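Workshop > Notebook > Glue and finishes

Print this page | E-mail this page

Tuesday, October 13, 2026

Back on the hide glue today. I wanted the Valtgate chair glued up before lunch and of course that didn't happen, so I'm writing down where I got to before I forget which pot was which.

Mixed two batches last night, both from the Skjelbred pearls, one at the usual strength and one a bit thinner for the back slats. Let them swell overnight in the cold room. The thick one looked great this morning, fat and even. The thin one had a clump at the bottom the size of a walnut, so I clearly didn't stir it enough (again!). Broke it up with a stick and it came right after 20 minutes in the water bath.

The warmer is reading wrong, by the way. I set it to 60 and the good thermometer says 57 in the pot, and it stays there, so at least it's steady. I can live with that. If you use it, trust the thermometer and leave the dial alone – I've marked the spot with pencil.

Did four test joints in ash offcuts, two from each pot. I warmed the parts on the radiator first for one pair and left the other pair at room temperature. The cold ones started to gel before I had the clamps lined up, and I had to swear at them a little. The warm ones gave me loads of time. So the parts get warmed from now on, all of them, even the little stretchers I always think I can get away with.

Scraped and washed the old glue out of the seat rail mortises while the tests sat. Whoever fixed this chair before us used something yellow and rubbery on the left side, and it doesn't soften with hot water or with vinegar. Ended up picking it out with a dental tool, which took the rest of the morning. Right side is all original glue and came apart like a dream. 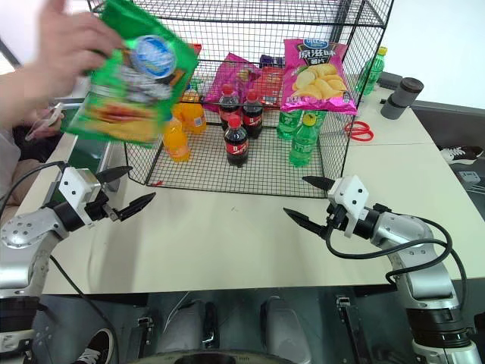 Snack rack, chips and Coke.

After lunch I broke the test joints. The two warm ones tore wood, both pots, so I'm happy using the thin mix on the slats. One cold joint popped clean along the glue line with hardly any effort and the other held better than it deserved to. I've left the pieces on the windowsill with the pot written on each, so please don't sweep them up.

Dry fit of the back is good. The seat frame is out of square by a hair, and I think it's the rail we replaced in February that's a touch long. Took two shavings off the shoulder and stopped there. I'll look at it again with fresh eyes.

Still to do: order more pearls from Jetlow (we're down to about 300 grams), find the missing Skukmont clamp pad, make cauls for the curved crest rail. The thick pot is in the fridge with a lid on. Thin pot got tossed, it was starting to smell.

Contact | Copyright Workshop Notebook | Back to top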